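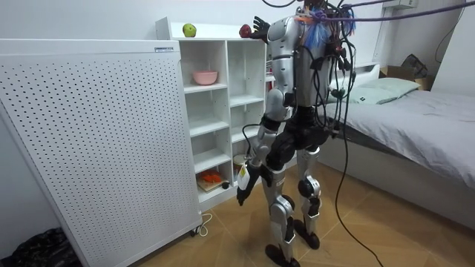
Rivas, April 17, 2020
By Nuria Montoya

I've had the Draten cube shelf in the small bedroom since March and I'm still a little in love with it. It's white, it's open all the way through the front, and the square cubbies line up in columns, so even my random stuff looks sort of planned! Right now there's a pink bowl in one of the upper cubbies and a couple of apples on top, one green and one red (yes, I keep fruit in a bedroom).

Each cubby is 15 inches deep, which fits paperbacks two rows thick or one fat folded blanket. Ours went together in 46 minutes with the little wrench from the box – my neighbor Ignacio Escobar took longer with his, but he was on the phone the whole time. Do use the wall strap. It's a tall piece, and the back edge sits nice and flat against the wall once it's screwed in.

A damp cloth is all I clean it with. I'd skip anything scratchy, the white finish shows marks if you go at it hard.

Fabric bins are sold separately and come in gray or tan. I bought two for the bottom row and left the rest open, because I like seeing what I own. Returns are fine for 30 days as long as you still have the carton – keep the carton!

Contact Drolel Home | © 2020 Drolel | Back to top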